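**Speaker notes – Automation in shared staff kitchens: what changes for the people who work there**
Refilwe Masilela, Comum
September 2019

**Opening (2 minutes)**

Thank the hosts at Darnavport. Mention that the slides will be sent to all registered participants.

State the subject plainly. Comum provides kitchen and table service at two sites, Darnavport and Hondovstead. The talk concerns the clearing of tables after breaks, a task which until now has been done entirely by hand. It does not cover cooking or deliveries.

Give the scale. Our service log for Hondovstead holds 2,087 clearing rounds. Most were short, and many interrupted other duties of the attendant.

**The task itself**

Clearing a table is usually entered in a job description as a single line. In practice it is a series of small decisions: what is waste, what is to be washed, what belongs to a colleague who has stepped away. Pause on the slide before continuing.
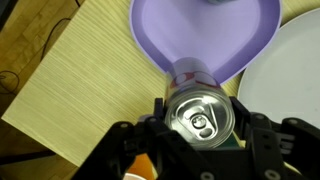 When the Rana project began, we asked the attendants to write down these decisions in their own words. The resulting list was longer than management had expected. It is now the basis of the work instruction, and the attendants are named in it as authors.

Drinks cans were chosen as the first item. They are handled at every break, and a dropped can is a minor matter. Glassware and knives remain with staff.

**What changes for staff (4 minutes)**

Speak slowly here. Questions from employee representatives are likely.

- Attendants keep responsibility for the room. The arm is assigned items; it is not assigned a room.
- One attendant per shift is designated to supervise. This duty is recorded and counts toward the pay grade.
- Any employee may stop the arm, without giving a reason and without a report being filed against them.
- Hours released from clearing stay within the kitchen team for the present agreement period.

Acknowledge the concerns raised at Hondovstead. Several attendants said that watching a machine is more tiring than doing the work – this was a fair point, and supervision periods have been shortened accordingly. Others regretted the loss of casual conversation with colleagues at the tables. We have no complete answer to that.

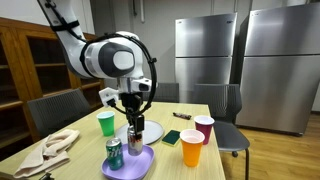

*Slide 2: The arm holding a can at the tray, with cups, a plate and a sponge on the table.*

**Points still under discussion**

Training is at present given by the project team. The attendants have asked that experienced colleagues take it over, and Comum supports the request.

The wording on performance data is not settled. Our position is that records of the arm's work shall not be used to assess the individual supervising it.

**Close**

Invite questions. Refer contractual matters to the personnel office, and offer copies of the work instruction to those who ask.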